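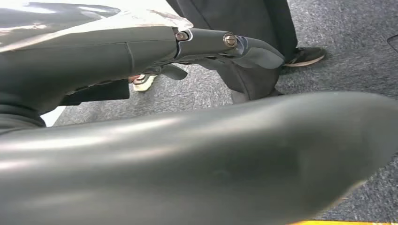

Plastic sheet and dark fabric, Tolen room

Cultcombe Shared Workroom
Progress report to the Atwood Fund
Prepared by Ansel Haverford, 28/01/2024

Work completed

The grant covers furniture, power and basic fitting out for the Tolen room, which opens to outside users in February. The heavy work is finished. Walls were patched and painted in the first two weeks, and the old shelving was taken down and given to the Bárány store across the yard.

Plastic sheeting and fabric are still to be sorted. Deividas Grigaitė is going through them and will keep only what we need for covering furniture when the next coat of paint goes on the window side. The rest will be offered to other tenants before we pay for a pickup.

Work table

The main table is in use. It has a light wood-grain top, and people work at it seated, on office chairs. We asked for a surface at least 30 inches deep so that two people can face each other with papers between them, and the one we bought meets that. It cost $155 used, against the $70 we had put down for a smaller folding model. Gonçalo Antunes approved the difference from the supplies line.

Laptops go at the end of the table on a white stand. This leaves the middle clear for whatever is being worked on, though phones tend to end up there. Cables are the weak point. The black one at the laptop end hangs down beside the stand with its connector loose, and it should be clipped to the table edge.
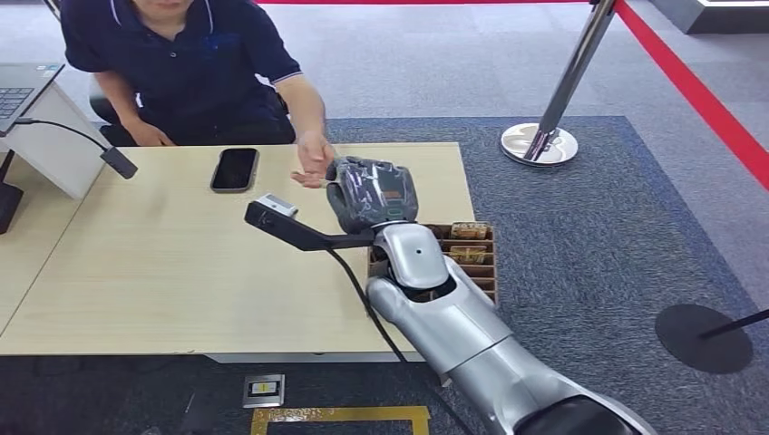 Spending

We have used 60 percent of the grant. The largest items were paint, the electrician's visit and the table. Receipts are with Florêncio Peixoto and can be sent on request. No change to the total is expected.

Still to do

Ilídio Neves will fit cable clips and a second power strip under the table. The window side needs its final coat. We also have to agree on a booking sheet with the Bárány tenants, who share the entrance and the alarm code. The next report will follow at the end of February with final costs.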